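Two grippers on a dual-arm bench: wrist camera or overhead for the comparison?

Posted by Vilém Šimko, June 6, 2021

I am comparing two sets of fingertips on a pair of arms, with the Narkero controller driving both. The test is a grasp on a small part against a block. After 31 runs per set I want to score contact from video and not from the motor current, which drifts. I have a fixed view over the bench and a camera on each wrist. Both log to the same clock, but the overhead stream lags by 4 frames.

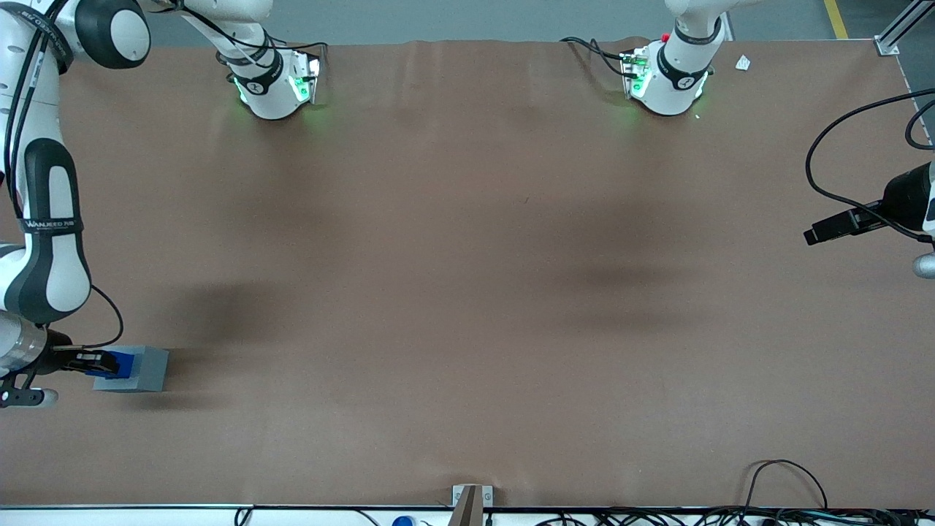
Scoring from the overhead stream is my first choice, as one file covers both arms. The difficulty is contact. With the blue part held against the grey block, the part covers some of the block's left face, and I can't say from this side how much of the fingertip is bearing on it. Cable loops also come over the table edge. Would you score from the wrist instead, and if so, what reference do you use for jaw opening?

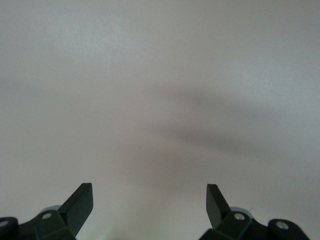

Replies

Agnese Vanags

Use the wrist for contact and the overhead for position. They answer different questions.

For jaw opening, take a still with nothing between the fingers, like your second one, and measure between the two silver screw heads on the mounting blocks. They sit at nearly the same height and each has a highlight that a simple blob detector will find. Don't use the paddle tips. They tilt inward, and on my Zindska fingers the tips flex under load, so the reading changes with grip force.

Watch the shadow. Yours is large and soft, and a threshold on grey level will pick it up as an object. Lock exposure and white balance before the first run — the green tint low down between the fingers will otherwise shift with auto settings. I lost 2,822 frames out of 3,884 to that in October.

Stellan Holmgren

Just buy a force sensor. Video is a waste of time for this.

Hedvig Lie

A sensor helps, but it won't tell you where on the pad the contact is. I agree with Agnese on the screws. Correct the lag before you pair the streams, and re-check it after every controller restart — mine was different each time. Also tie the cables back, or a loop will end up over the part halfway through a set.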